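Subject: Re: soles for old work boots, glue or stitch?

Morning all,

Catching up on the boot thread after a long week, and I have opinions! The message I'm answering:

> I have a pair of Kerby boots, the tall ones with the storm welt, and the left sole is letting go at the toe. The shop in Pallent wants to sew on a whole new sole and the price made me sit down. Can I glue it myself and get another winter out of them? Also, are the Tarkus rubber soles any good, or should I stick with leather?

Glue it, if it's only the toe. I've done this on my own pair twice (same boot, in brown) and the first repair went two winters before I had to touch it again. The trick is cleaning. You have to get every bit of the old cement off, both sides, and then scuff the leather until it looks fuzzy and a little sad. I use 40 grit for the rubber side and something finer on the leather. 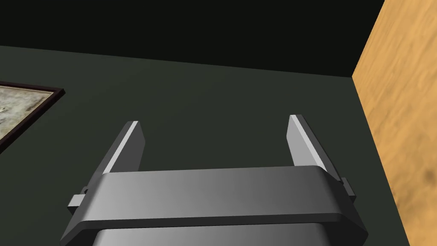
Then contact cement, thin, both faces, and walk away for 20 minutes. I mean it, go make coffee. The first time I pressed mine together while the cement was still shiny and the whole thing slid around like a wet bar of soap. Once it's tacky you only get one shot at lining it up, so start at the toe and work back. Tap it all over with a hammer, wrap it tight with strips of old inner tube, and leave it alone overnight.

If the stitching has gone past the ball of the foot, though, pay for the sewing. Glue won't hold a bend that gets flexed all day, and you'll be back where you started by Sunday.
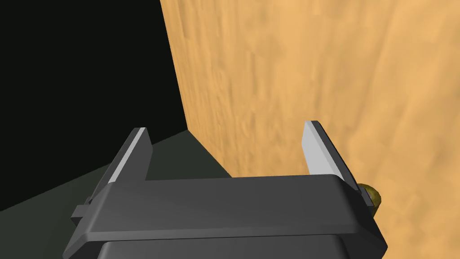
*Gripper from behind and above, computer render*

On the Tarkus soles: I like them! They're heavier than leather and they squeak on tile for the first week, but they grip on wet steps and you can stand in a puddle without thinking about it. The lug pattern does pack up with clay, so keep a stick by the door. Leather feels nicer under the foot, no question, and if the boots mostly live indoors I'd stay with it.

Couple of things I'd do while you have them on the bench:

- Pull the insoles and let the boots dry out somewhere airy, away from the heater. Mine had gone stiff as a board at the heel and I'd never noticed.

- Check the heel nails. If one is poking up, tap it down now, before it finds your sock.
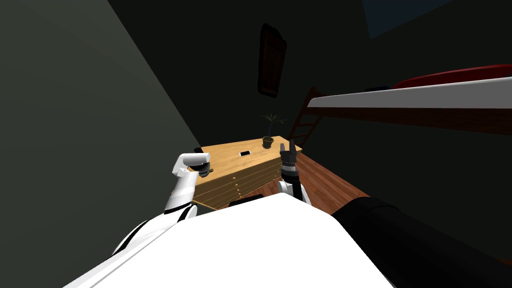
- Change the laces. I put 81 inch waxed ones in mine and they're a touch long, but I like a double wrap at the ankle.

- Oil the uppers last, after the cement has cured. Oil anywhere near the join and it'll let go again.

One more thing, on McKinnon cement versus the cheap tube from the grocery store. I've used both. The McKinnon stays a bit rubbery when it sets, and the cheap stuff dried hard on me and cracked right across the toe. For the few dollars' difference I'd get the good one (and open a window, it stinks).
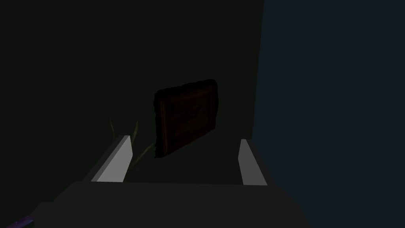

McKinnon wrote back when I asked them the same thing and said to put two coats on the leather side, letting the first one dry completely, as leather drinks up the first coat. I hadn't been doing that, so I'm going to try it on my next pair, the old black ones with the split heel. Will report back once I've worn them on the hill a few times.

Does anyone have a source for storm welting by the foot? All I can find is full rolls.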